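Notebook, 6 November 2022
Medication reminder trial, home unit, entry 14

Continuing from the April work on missed evening doses. Subject of today's entry is the change to the reminder sequence on the Vullik dispenser and what it did to the logs from the Warraich household. No change to the sensor side. The Pliltetti household is still on the old sequence and stays there until the end of the run, for comparison.

Background, for whoever picks this up. The dispenser gives a chime at the set time, repeats it, then unlocks the tray. In both homes the person taking the pills has moderate memory loss and lives with an adult daughter or son who is out for part of the day. The complaint from both families was the same: the chime is heard and answered, the person walks to the kitchen, and by the time they get there they no longer know why they came. Log shows this as "approach, no lift." The motion sensor trips, the tray stays shut, and the alert goes to the caregiver's phone.

Old sequence: chime, 300 seconds, chime, 300 seconds, alert.
New sequence: chime, 30 seconds, spoken line, repeat spoken line on approach until lift, alert at 300 seconds.

The spoken line is one sentence, recorded by the family member. I had planned on the stock voice from Cisance. The daughter in the Warraich home asked to record it herself and the result is clearly better, so the stock voice is dropped from the protocol. Text of the line is in the settings file. Keep it short and keep the word "please" out of it; with "please" in, the mother answered the machine and waited for a reply. 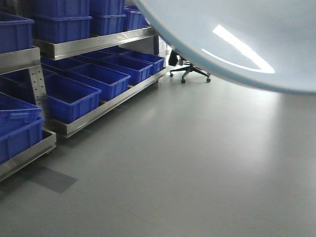
Labeling was the other half of the week. The first set of pill trays used a different color for each time of day, on the theory that color would carry the meaning. It did not carry anything. Asked which tray was for the evening, the mother picked whichever was closest. Color works as a code for the person who assigned it, and people with intact memory forget how much they lean on position and habit as well. The bright blue bins on the steel rack are an easy case of it: same color all over, so anyone sorting them has to go by position or by a label. For the trays we now do the same. All trays one color, one position each, left to right in the order of the day, large black print on the front edge. Print is the word only, no clock symbol. Clock symbols were read correctly at the clinic and wrongly at home, in poorer light and with no one asking the question.

Log notes, new sequence, Warraich home:

Approach, no lift is down. Most of the remaining cases are in the late afternoon, when the television is on in the next room. Sensor trips, voice plays, person turns back toward the television. Volume was at the middle setting. Raised it one step and asked the daughter to leave the kitchen light on from mid-afternoon.

One double lift. Tray opened, closed, opened again inside 121 seconds. No pills left on the first lift, so no double dose, but the log cannot tell these apart. It records the lid and nothing about the contents. Needs a weight reading under the tray. Resolution on the current load cell is 500 milligrams, too coarse for the small tablets. Look for a finer one before the next build.

One false alert. Daughter gave the dose by hand from the bottle because they were leaving early for an appointment, and did not mark it in the app. This will keep happening. The app asks for too many taps to record a hand-given dose. It should be one button.

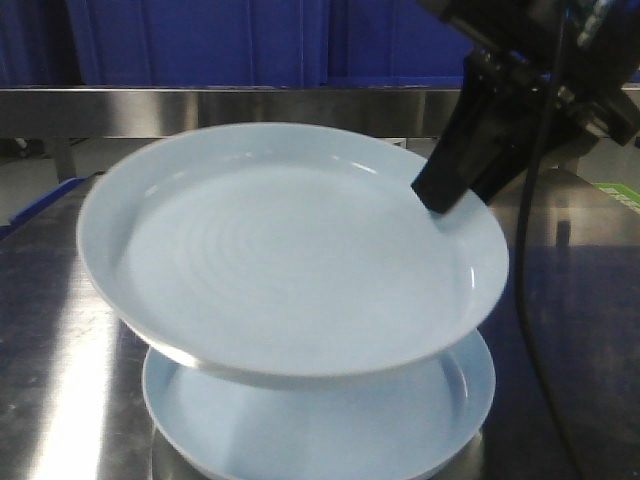
The same problem shows up on the caregiver side in other forms. The alert text reads "dose missed" when all the unit knows is that the lid did not lift. The son in the Pliltetti home drove back from work twice on that wording and found the pills had been taken from the tray after the alert had gone out. Change the text to "tray not opened yet" and send a second message when it opens. He asked for the second message before I suggested it.

Also from him: he wants a way to pause alerts when his brother has the day. At present both phones get everything and each assumes the other will call. Add a single "on duty" setting per day. Default to the last person who used it.

To do:
Finer load cell, get two.
One-button entry for hand-given doses.
Rewrite alert text, both homes, and note the date of the change in the log.
Reprint the noon label. The ink smears when wiped.
Ask the Warraich daughter for a second recording, slower, for the late afternoon dose only. Do not change anything else in that home until there is a full week with the new volume.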